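How to Label and Store Cables So You Can Find Them Again 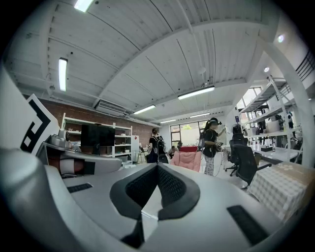 Most homes and small workshops end up with one drawer or box where every cord goes. It works until you need a particular one, and then you spend twenty minutes pulling at a knot. Sorting it out takes one afternoon, and keeping it sorted takes a few minutes a month.

I did this first for the back room at Fultside, where we had 59 cables in two bins, and later at home with a much smaller pile. The steps were the same both times.

What you need

A roll of white cloth or paper tape, 3/4 inch wide
A fine-point permanent marker
Hook-and-loop strips, the kind sold on a roll and cut to length
Zip-top bags in quart and gallon sizes
One or two shallow bins with lids
Scissors

You can use a label maker if you have one. The laminated tape lasts longer than handwriting, but it is stiff and tends to peel off thin cords. Cloth tape bends with the cord and takes marker well. Paper tape is fine for anything that stays indoors and doesn't get handled much.

Hook-and-loop is sold in rolls of different lengths. A short roll is enough for a household. I bought a 500-inch roll and still have most of it.

Step 1: Empty everything out

Put all of it on the floor or a large table. Include the cords in the closet, the ones behind the printer, and the bag from the last time you moved. Leave anything that is plugged in and being used. You can label those in place later.

Untangle by hand and don't pull from the ends. Find the plug closest to the top of the knot and feed it back through. If two cords won't come apart, set them aside and do them last, when there is less in the way.

Step 2: Sort by what is on the ends

Group cords by connector first and length second. Power cords go in one group, USB in another, then video, network, and audio. Wall adapters get their own group and need the most attention, which I'll get to below.

Anything you can't identify goes in a separate bag. Write the month on the bag. If it is still sealed a year later, take it to electronics recycling.

Step 3: Check for damage

Run each cord slowly through your fingers. You are feeling for flat spots, cuts, and places where the jacket has gone hard or sticky. Look closely where the cord meets the plug. Most wear happens in the first couple of inches.

A power cord with a damaged jacket should be thrown out. Don't wrap it in tape and keep using it. For a low-voltage cord such as a USB cable, a cracked jacket usually means it will stop working soon, and a replacement is cheap.

Step 4: Label both ends

Cut a piece of tape about 3 inches long. Wrap the middle around the cord an inch or two from the plug and press the two halves together so they form a flag. Trim the end square. Write on both sides of the flag.

Label both ends of every cord that runs between two devices. When you are behind a desk with a flashlight, you only see one end at a time.

Keep the wording short:

PRINTER – POWER
ROUTER TO WALL
MONITOR LEFT
SPARE USB-C 6 FT

Use the same order of words each time. I put the device first and the type second. The other way works too, as long as you stick with it.

Labeling wall adapters

Wall adapters look alike and are not interchangeable. The voltage has to match, the polarity has to match, and the adapter must be able to supply at least as much current as the device asks for. The fine print on the adapter gives you these numbers. Copy the output voltage and current onto a piece of tape in larger writing, along with the name of the device it came with.

Step 5: Coil loosely

Don't wind a cord around your elbow or tightly around an adapter. Make a loop as wide as your hand, then let each new loop fall the way the cord wants to go. If it twists into a figure eight, give it a half turn between your thumb and finger and continue.

Fasten the coil with one hook-and-loop strip. Long cords may need two. Avoid rubber bands. They dry out and stick to the jacket. Wire ties from the packaging can be reused, but they dent soft cords if you twist them too tight.

Step 6: Bag and bin

One type per bag, with the label facing out. Stand the bags upright in a shallow bin so you can flip through them like folders. Deep bins turn back into piles.

Store the bins somewhere dry and out of the sun. A garage that gets very hot in summer is a poor choice, especially for older cords.

Keeping it up

When a new device comes into the house, label its cord and adapter before you plug them in. When a device leaves, its cord leaves with it.

I go through the spare bin every April. Three cords of any one type is my limit, and the extras go in the donation box. Faded labels get redone at the same time.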